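Thread on the door problem, for people who asked after my short post last week. It's long. I work on the door tasks at Torness, where we teach an arm to open ordinary house doors from recordings of people doing it by hand.

Short version: we had a policy that opened the lever door well, then it started pulling on the handle with the latch still engaged, and it kept pulling. It bent a finger on the arm and loosened the lever. No one was hurt. The fault was in our data and in a force limit, and I own part of both.

The arm is a Gatum unit, an older one. The wrist force sensor is a Storik. Neither failed. I'm saying that up front because the first replies last time went straight to the hardware.

What we saw: the arm reached the lever, closed on it, pressed down and pulled. On a good run the door swings and the arm backs up with it. On the bad run the lever went down only part of the way, the arm started its pull anyway, and the door stayed shut.

A person would let go or press harder. The policy had never seen a door stay shut. Every one of the 480 recordings we trained on ends with the door open, because we threw out the ones that didn't. We called those "failed demos" and deleted them. That was my call, in July, and it was a bad one.

So the arm did the next thing it knew, which was to back up. The controller saw position error growing and added effort. It held that for 8 seconds before someone hit the stop.

Now the limit. The wrist was supposed to trip at 90 newtons. It read higher than that for most of the pull and did not trip. The threshold was checked against a filtered value, and the filter reset each time the policy sent a new action chunk. The value it compared never got up to where the wrist really was.

That reset had been in the code for months. It didn't matter on drawers and cabinet doors, where the loads are small. We never tested the trip itself on the door. We tested it on a spring scale with the arm holding still, and there it works fine, since no chunks are coming in.

Second thing. The lever is on a smart lock, and the lock can relock itself on a timer. With the bolt out, the lever still moves but the door won't open. We had auto-lock switched off. Someone changed the battery, and the setting came back on. I went through the log afterward and there were 6 earlier runs that same morning where the lock had been close to timing out.

I don't think the lock caused the short press on the lever. Those look like two separate problems that landed on one run. I can't prove it from the log, because we weren't saving the raw wrist signal, only the filtered one. We save both now.

The stop button: it worked. The person on it was sitting down and looking at the screen instead of the arm, which is where a good part of the 8 seconds went. The rule now is that you stand, you hold the button, and somebody else watches the screen.

What we changed, in order. The force check runs on the raw value, in the low-level controller, and the policy can't touch it. There is a timeout on any pull where the door angle doesn't change. Auto-lock gets checked before every session and written down.

And we're recording doors that don't open. Bolt out, lever pressed halfway, door blocked from behind by a foot. The person tries, feels it stop, lets go, backs off. It feels silly to record. These are going in at roughly one for every five normal ones, and we'll adjust that once we see how it behaves.

One worry I have about this: the arm may learn to give up too early on stiff doors. My colleagues at the Saengthong site have a swollen bathroom door that needs a real tug, so we'll be testing on that one before I say anything is fixed.

If you run something like this, go check what your force limit is compared against while the policy is running. Not on a bench. Put a strap on the handle, let it pull, and see whether it trips.

I'll add to this thread when we have the stiff door numbers.
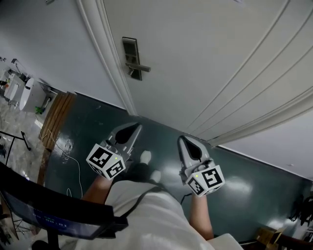 Door recording with the handheld grippers, lever lock side.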